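Minutes of the October meeting, Pisadeck residents' association

Start 7:30 p.m. Chair: Vibeke Ásgeirsdóttir. Present: 18 households. Last month's minutes were approved with one spelling fix.

1. Parking permits. Skometti sent a revised offer to run the permit system for $2000 a year. The chair asked what we would get that the paper stickers don't already give us. The cover letter says "peace of mind." Several members doubted that this could be towed.

Skometti also claims its system cut complaints at Pudetti Court. No figures were attached. The chair will ask for them, and does not expect to be flooded with paper.

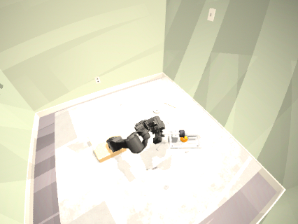
A motion to sign for a trial year failed. The stickers stay for now. All 104 spaces are to be checked against the list before the new ones go out.

2. Gutters. Fröhlich says the north side is finished. Two members on the north side say it still drips. Final payment held until someone goes up a ladder and looks.

3. Newsletter. No editor came forward. Item carried over again.

Closed 8:50 p.m. Next meeting same place, same time.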